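Tote Bags at the Packing Table: Frequently Asked Questions

We receive many of the same questions about the bags, so I have collected the answers on one page. Please read it before you write to us. If your question is missing, the contact is at the bottom.

What is the tote loan?

You can borrow a fabric tote bag from us for carrying books, samples or clothes between the buildings. The loan is free for everybody who works or studies at Trenard. At the moment we have 136 bags in circulation.
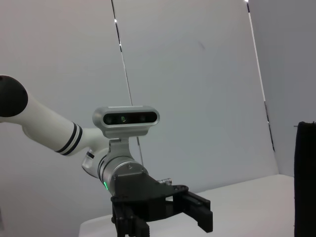
Trenard Shared Supplies, Packing and Loans Team

Where do I pick up a bag?

At the white table in room 13, on the ground floor. Come between 8 in the morning and noon. In November we close one hour earlier. You give your name to Laurinda Falcão or Boonsong Suksawat, and they write it in the loan book.

Do I need to reserve?

For one or two bags, no. For a group, please write to us the week before. The team of Banafsheh Ansari once asked for forty bags on the same morning, and we could give only half of them.

Which types of bag do you have?

There are two. The Itik is the black one with a zipper on the top and two brown handles. The Jikance is bigger, in natural cotton, and it stays open on the top. Most people ask for the Itik when it rains.

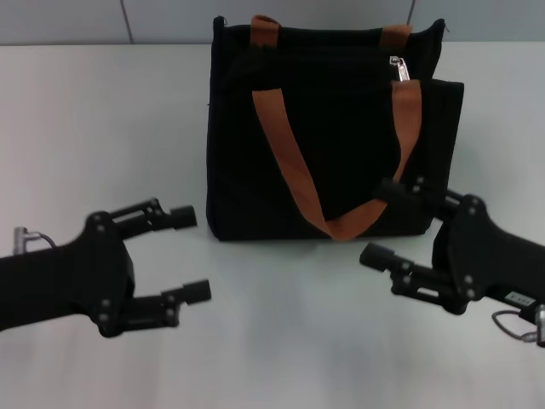 The Itik tote, closed, with the front handle down.

How much can I put inside?

We ask you to stay below 8 kilos in both types. The fabric can hold more, but the places where the handles are sewn will suffer. Put the heavy things flat at the bottom and the soft things on top. If you carry bottles, wrap each one in a cloth or in paper.

The zipper does not close. What should I do?

Please do not pull it by force. Usually the bag is too full at one corner. Take out the last thing you put in, move the rest toward the middle, and hold the two ends of the opening straight while you close. If it is still stuck when the bag is empty, bring it to us and we will give you another one.

Should I leave the handles up or down when I return the bag?

Down is better. When the handles stand up, they catch on the hooks of the shelf. It is also fine if a handle is a little twisted, we will straighten it before the next loan.

Can I fold the bag?

The Jikance, yes, in four. The Itik we prefer to keep standing or lying flat with the zipper closed. Folding leaves a hard line in the zipper and later it does not run well.

How do I clean it?

Small marks you can remove with a damp cloth and a little soap. Do not put the Itik in the washing machine. The Jikance can be washed at low temperature, but please let it dry completely before you bring it back. For oil or ink, do nothing and tell us. Zulmira Salgado takes care of the stains and she has her own method, which she has explained to me two times and I still cannot repeat.

How long can I keep it?

Two weeks. You can extend one time by e-mail. In the last year we made 487 loans, and almost all came back on time, for which we thank you.

I forgot something in the bag. Do you still have it?

Probably yes. We open every bag at the table before it goes to the shelf, also the inside pocket. Found things are kept in the drawer under the window for one month. Keys and cards go to the reception on the same day.

Can I buy one?

Not from us. The Itik bags were ordered through Dönmez, and you may ask them for a single piece, but I do not know the present price.

Who do I contact?

Lourenço Quintela, Packing and Loans, room 13. For a broken handle please come in person and bring the bag.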